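Drindine handheld gripper kit review: is it any closer to doing my chores?

I've been promised a robot butler since I was about six, so when the Drindine kit came up for loan I put my name down before I'd even read what was in the box. I don't build robots for a living. I write about vacuum cleaners and bread makers, and last May I spent far too long on a window-cleaning gadget that was scared of corners. But I do keep being asked whether any of this stuff can do proper housework yet, and I wanted an answer that didn't come from a launch video.

So first, what you're buying. The Drindine isn't a robot at all, or not on its own. It's a pair of grippers that you hold, one in each hand, and you do the job yourself while the cameras on them record how you did it. The recordings then go off to train an arm, which (in theory!) does the job without you. It's a clever way round the old problem, which was that steering a robot arm by remote control is slow and miserable and makes you want to throw the thing out of the window.

The kit costs 3,000 pounds for the pair with a year of the Skerkotden software, and the arm is extra. Quite a lot extra. I had the use of one for an afternoon and the grippers for 24 days, and I'll get to the arm in a bit.

Holding them is fine. Better than fine for the first quarter of an hour, when it feels like wearing a very expensive pair of lobster claws and you go round the house picking up everything you own. The jaws have ribbed pads inside and they hang on to mugs, socks and cereal boxes far better than I'd expected. Teaspoons are harder. A teaspoon lying flat on a worktop is a complete pain, and I ended up nudging it to the edge and catching it there, which I'm told is a perfectly good trick to teach a machine. After half an hour my wrists knew all about it. The body is bulky, and the right hand tired before the left, though that may just be me.

Set-up was less fun. You have to pair the two, then wave them about while the software works out where they are, and mine lost track of itself whenever I went near the big mirror in the hall. The manual says to move the mirror. It's screwed to the wall. I hung a bath towel over it and that did the job, but I do think a manual for a household product could allow for households.

The Skerkotden app is plain and mostly does as it's told. You name a chore, press the button, do the chore, press the button again. I'd have liked a way to bin a bad take on the spot, because at the moment you have to remember which one it was and go hunting for it later. It also crashed twice while saving, and one of those was the longest laundry session of the lot, so there were words.

Now, the chores. I tried clearing a table, folding tea towels, sorting post, loading the dishwasher and wiping down. With me doing the gripping, all of it could be done, only slowly - think of washing up in ski gloves. Then the arm had its go at table clearing, after a fair bit of training on my recordings. Out of 9 attempts it got the mug into the tray five times. Two of those were lovely to watch, really smooth, and I may have cheered. The other three were more of a shove. When it missed, it missed by a whisker and then carried on with great confidence, carrying nothing at all.
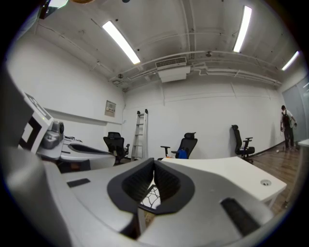 Tea towels were worse. Cloth never lies the same way twice, and the arm would pinch a corner, lift it, lose it and start again. I could have folded the whole drawer in the time it took over one, and I fold badly. I didn't let it near the dishwasher, partly because of the glasses and partly because the loan agreement was quite firm about water.

Shop-floor work is a different matter, I think. If you've got the same parts arriving in the same place all day, with good light and nobody's cat walking through, I can see this sort of kit earning its money fairly soon. The older Nostano set I tried was made for just that, and it was dull and heavy and very dependable. The Drindine is lighter and much nicer to use, but it's aimed at homes, and homes are messy.

Would I buy it? If you teach, or tinker, or run a small workshop and like a project, then yes, have a look, and budget for the arm before you get excited. If you want the table cleared, no. I'd wait, and I'd want a smaller body, a delete button and a proper wrist strap before I went again. I gave it a 6 out of 10, and one of those points is for the lobster claws.

Mine goes back tomorrow and I still haven't emptied the dishwasher.

Related reviews
Soliman countertop dishwasher: small but loud
Nostano workshop gripper set, one year on
Window-cleaning robots: do any of them like corners?
Best airers for a small flat

We use cookies to remember your settings and see which reviews get read. Accept or manage your choices.

Contact | Privacy | Copyright, all rights reserved | Back to top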